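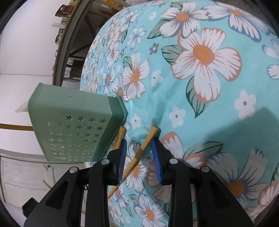 給湯温度の不安定に関する対応記録（受付番号3730）

管理システム：Menon
対象施設：Lunoncombe 居住棟
分類：建築設備／給湯
優先度：高（受付時は中。経過により変更）
状態：完了（経過観察事項あり）
主担当：施設管理室 Darcy Treloar
関係先：Gurnach 保守窓口（給湯機）、Drarkton（配管工事）
公開範囲：入居者および関係業者

申告内容

11月に入り、居住棟の複数の入居者より、シャワー使用中に湯の温度が急に下がる旨の申告を受けた。申告の文面には差があるが、共通する内容は次のとおりである。

・使い始めは通常の温度であるが、途中でぬるくなる。
・水栓の温度調節を高温側に回しても改善しない場合がある。
・しばらく待つと元の温度に戻ることが多い。
・朝と夜に起こりやすい。昼間は気にならない。

一部の入居者からは、洗面台の水側の蛇口を開けたところ、しばらくぬるい水が出たとの申告もあった。受付時、当室はこれを給湯の件とは別の事象と判断し、別票として登録した。後述のとおり両者は同一の原因によるものであったため、別票は本票に統合済みである。

居住棟の全51戸のうち、最終的に申告のあった住戸は17戸である。いずれも東側の立て管の系統に属する。西側の系統からの申告はなかった。

設備の概要

居住棟の給湯は中央方式である。機械室にGurnach製の給湯機と貯湯槽を置き、循環ポンプにより東西の立て管へ湯を送り、返湯管で貯湯槽へ戻している。貯湯槽の設定温度は65度とし、各住戸および共用部の混合水栓で使用温度まで下げる構成である。

給水は受水槽から加圧ポンプで送っている。給水管と給湯管は同じ竪穴内を並行して上がり、各階で分岐する。図面上、給水系統と給湯系統が接する箇所は、混合水栓、貯湯槽への補給水管、および膨張水槽まわりに限られる。

共用部のうち湯を使用するのは、各階の共同台所、東側一階の洗濯室、および清掃用の流しである。洗濯室の流しには、手元で湯水を止められるシャワー付きの混合水栓が設置されている。

対応経過

初日 9時10分　受付
最初の申告をMenonに登録。申告者に発生時刻と使用箇所の記録を依頼した。この時点では申告が一件であったため、当該住戸の水栓の不具合を想定し、優先度を中とした。

初日 11時30分　申告住戸の点検
入居者立会いのもと、浴室の混合水栓を点検した。ストレーナーに少量の堆積物を認め、清掃を実施。温度調節部の動作に異常はなかった。点検中に温度低下は再現しなかった。入居者には、再度発生した場合に連絡を求める旨を説明した。

初日 20時40分　追加の申告
同じ系統の別の住戸から同様の申告を受付。さらに当夜のうちに複数の申告があった。個別の水栓に起因するものとは考えにくく、優先度を高に変更し、対象を東側系統全体とした。

二日目 6時15分　機械室の確認
申告の多い時間帯に合わせ、機械室の計器を確認した。
・貯湯槽の温度計は設定値を示しており、低下はない。
・給湯機の燃焼および警報履歴に異常はない。
・循環ポンプは運転中。異音、振動は認めない。
・東側の返湯管は、西側の返湯管に比べて明らかに温度が低い。

返湯管の温度差から、東側系統で循環が不足しているか、途中で水が混入しているかのいずれかと考えた。

二日目 10時00分　Gurnach保守窓口への照会
給湯機の運転記録を送付し、見解を求めた。回答の要旨は、記録の範囲では機器側に温度低下の要因は認められず、二次側の循環流量を確認されたいというものであった。あわせて、貯湯槽の設定温度を上げて対処することは、原因の特定を難しくし、末端での高温吐水の危険もあるため推奨しないとの助言があった。当室も同じ判断であり、設定温度は変更していない。

二日目 14時20分　循環量の調整
東側返湯管のバランス弁の開度を確認したところ、前回の保守記録より絞られた位置にあった。いつ誰が操作したかの記録はない。保守記録の位置に戻し、当夜の状況を見ることとした。

三日目 8時30分　調整の結果
夜間および早朝に再び申告があった。温度低下の程度はいくらか軽くなったとする入居者もいたが、変わらないとする回答が多かった。バランス弁の開度は要因の一部である可能性はあるものの、主たる原因ではないと判断した。

三日目 9時00分　洗面台の件の再検討
別票として扱っていた「水側からぬるい水が出る」という申告について、発生した住戸と時刻を本票の一覧と照合した。住戸はすべて東側系統に属し、時刻も温度低下の申告と近接していた。湯が水側へ、水が湯側へ移動している状態、すなわち給水系統と給湯系統の間の逆流（クロスフロー）を疑い、調査の方針をこちらに切り替えた。別票は同時刻に本票へ統合した。

三日目 13時00分　Drarktonへの現地調査依頼
配管業者Drarktonに現地調査を依頼。翌日午前の訪問で調整した。入居者向けに、短時間の給水停止を伴う調査を行う旨の案内を掲示した。

四日目 9時30分　現地調査（一回目）
Drarktonの作業員とTreloarが立ち会い、次の手順で調査を行った。

手順一　東側系統の給水元弁を閉じる。給湯側は開けたままとする。
手順二　東側一階の清掃用流しで水側の蛇口を開き、残圧を抜く。
手順三　残圧が抜けた後も水側から吐水が続くかを確認する。系統が正しく分離されていれば、吐水はやがて止まる。
手順四　吐水が続く場合は、その温度を確認する。

結果、給水元弁を閉じているにもかかわらず、水側の蛇口から吐水が止まらず、温度は次第に上がった。給湯側から給水側へ湯が流れ込んでいることが確認された。なお、元弁自体の閉止不良の可能性を除くため、弁の下流に設けられた水抜き栓でも確認を行い、弁の閉止に問題がないことを確かめている。

四日目 11時00分　流入箇所の絞り込み
各階の分岐弁を上階から順に閉じ、そのつど一階の流しの吐水を確認した。上階の分岐弁をすべて閉じても吐水の状態は変わらず、一階の分岐弁を閉じた時点で吐水が止まった。流入箇所は一階に限定された。

一階で東側系統に接続されている混合水栓は、共同台所、洗濯室、および一階の各住戸のものである。住戸については入居者の在室を要するため、共用部を先に調べることとした。

四日目 11時50分　原因箇所の特定
洗濯室の流しの混合水栓について、湯側と水側の止水栓を閉じたところ、吐水が止まった。再び開くと吐水が始まった。同じ操作を繰り返して同じ結果を得たため、当該水栓を流入箇所と特定した。

水栓本体の湯水のハンドルは両方とも開いた状態で、先端の手元止水だけが閉じられていた。この状態では水栓の内部で湯と水がつながり、圧力の高い側から低い側へ流れる。通常はこれを防ぐため逆止弁が設けられている。

四日目 13時30分　分解確認
当該水栓を取り外し、分解した。湯側の逆止弁は弁体に付着物があり、閉じきらない状態であった。水側の逆止弁は弁体を押さえるばねが破損していた。両側とも機能していなかったことになる。付着物は硬く、配管内の堆積物が固着したものとみられる。

四日目 14時10分　応急措置
湯側および水側の止水栓を閉じ、洗濯室の流しを使用停止とした。使用停止の表示を掲出し、手洗いの用には共同台所の流しを案内した。洗濯機の給水は別の分岐から取っているため、洗濯機の使用に影響はない。

五日目 9時00分　応急措置後の確認
夜間および早朝に新たな申告はなかった。申告のあった住戸のうち連絡のついた入居者からは、温度低下がなくなった旨の回答を得た。東側返湯管の温度も西側と同程度に回復した。

五日目 15時00分　部品の手配
Drarktonより、当該水栓は型式が古く、逆止弁のみの交換では再発のおそれがあるとの報告を受けた。水栓一式の交換とし、あわせて湯側および水側の止水栓の直後に点検可能な逆止弁を新設する見積りを承認した。

八日目 10時00分　交換工事
Drarktonが水栓の交換および逆止弁の新設を実施した。工事後、手元止水を閉じ、湯水のハンドルを両方開いた状態で、四日目と同じ手順による確認を行った。水側の吐水は残圧が抜けた後に止まり、再び湯が出ることはなかった。同日、洗濯室の流しの使用停止を解除した。

八日目 16時20分　使用方法の掲示
洗濯室の流しに、使用後は手元の操作部だけで止めず、湯と水のハンドルを両方閉める旨の掲示を行った。

十五日目 9時30分　完了判定
工事後一週間、温度低下の申告はない。主担当Treloarの確認により、本票の状態を完了に変更した。

原因

直接の原因は、洗濯室の混合水栓に内蔵された逆止弁が湯側、水側ともに機能を失っていたことである。これに加え、手元止水のみを閉じ、本体のハンドルを開いたままにする使い方が常態となっていたため、給水系統と給湯系統が長時間つながった状態にあった。

朝と夜に事象が集中したことは、次のように説明できる。使用の多い時間帯には給水側と給湯側の圧力差が変動する。給湯側の圧力が下がれば水が給湯管に入り、近くの住戸の湯温が下がる。給水側の圧力が下がれば湯が給水管に入り、洗面台の水側からぬるい水が出る。昼間は使用が少なく圧力差が小さいため、影響が表れにくかった。

東側返湯管のバランス弁が絞られていたことは、混入した水が系統内にとどまる時間を延ばし、温度の回復を遅らせた要因と考えられる。ただし、弁の調整のみでは改善しなかったことから、副次的なものと位置づける。

初動に関する所見

対応を振り返り、次の点を記録する。

第一に、洗面台の申告を別の事象として登録したため、逆流を疑うまでに時間を要した。水側の温度上昇は、湯側の温度低下と併せて見れば系統間の逆流を強く示すものである。今後、給湯の申告を受ける際は、水側の状況についても必ず聴取する。

第二に、初日の点検を昼前に行い、再現しないまま終えている。申告には朝夜に起こるとの記載があり、発生時間帯に合わせて訪問すべきであった。

第三に、バランス弁の操作記録がなかった。機械室内の弁を操作した場合は、開度と時刻を機械室の帳票およびMenonの双方に記入することを改めて周知した。

入居者からの照会と回答

対応期間中、入居者から寄せられた主な照会と、当室の回答を以下に掲載する。

照会　洗面台のぬるい水を飲用しても差し支えないか。
回答　給湯系統を経由した水は飲用を想定していません。水側からぬるい水が出る場合は飲用を控え、十分に冷たくなるまで流してからご使用ください。原因箇所の閉止後、東側系統の給水管について各階で放水を行い、入れ替えを済ませております。

照会　貯湯槽の温度を上げれば解決するのではないか。
回答　水の混入が原因であり、設定温度を上げても温度の変動は解消しません。混入が止まった瞬間に高温の湯が出るおそれがあり、かえって危険です。一方、設定温度を下げることも、貯湯槽の衛生管理上行っておりません。

照会　使えなかった期間の水道料金や給湯料金は減額されるか。
回答　料金に関する取扱いは入居契約の定めによります。契約担当の窓口で個別に受け付けておりますので、住戸番号と受付番号3730をお伝えください。

照会　自室の水栓にも同じことが起こるのか。
回答　浴室の混合水栓にも逆止弁が内蔵されており、経年により機能が低下することがあります。シャワーヘッドに手元止水の付いた製品を各自で取り付けている場合は、洗濯室の水栓と同じ状態になり得ます。使用後は必ず水栓本体で止めてください。取付けの有無が不明な場合は施設管理室へご連絡ください。

照会　西側の住戸には点検の予定があるか。
回答　西側系統でも同様の確認を行います。日程は決まり次第、各階の掲示板でお知らせします。点検時には短時間、水と湯の両方が使用できなくなります。

入居者が行える確認

温度の変動を感じた場合、連絡の前に次の確認を行っていただくと調査が早く進む。確認が難しい場合は省略して差し支えない。

一　浴室、洗面台、台所のうち、どの水栓で起こるかを確かめる。一か所だけで起こる場合は水栓の不具合、すべてで起こる場合は系統の不具合が疑われる。
二　水側だけを開き、しばらく流しても冷たくならないかを確かめる。
三　手元止水付きのシャワーヘッドを使用している場合は、水栓本体を閉めた状態にしておく。
四　発生した時刻と、元の温度に戻るまでのおおよその長さを控える。
五　Menonの申告画面から登録する。電話での申告も受け付けるが、その場合も当室で同じ項目を伺う。

湯が異常に熱い場合は、上記の確認を行わず、ただちに使用を中止して連絡すること。

再発防止および残件

・西側系統の逆流確認
　四日目の手順に準じて実施する。未実施。担当は施設管理室およびDrarkton。

・共用部の混合水栓の点検
　各階の共同台所について、逆止弁の動作を確認する。東側は完了し、異常なし。西側は系統の確認と同時に行う。

・点検項目の改訂
　年次点検の項目に、混合水栓の逆止弁の確認および東西の返湯管の温度比較を加えた。改訂版は機械室に備え付けた。

・申告様式の改訂
　Menonの給湯に関する申告様式に、水側の温度に関する設問を追加した。従来の様式で登録された申告は、受付担当が電話で補足する。

・配管内堆積物
　逆止弁の付着物について、配管の状態を示すものかどうかをDrarktonに照会中である。回答を受け、必要であれば別票で管理する。

・手元止水付きシャワーヘッドの把握
　住戸ごとの使用状況は把握できていない。次回の入居者調査に設問を設ける方向で調整している。

連絡先

本件に関する照会は、Menonの本票へのコメント、または施設管理室の窓口で受け付ける。夜間に湯水が完全に停止した場合、または漏水を認めた場合は、各階に掲示の緊急連絡先を利用されたい。

更新履歴

初日　新規登録。
初日　優先度を中から高へ変更。
三日目　関連する別票を統合。
四日目　原因箇所を特定。応急措置を記載。
八日目　交換工事の結果を記載。
十五日目　状態を完了に変更。残件を追記。
記録者：Darcy Treloar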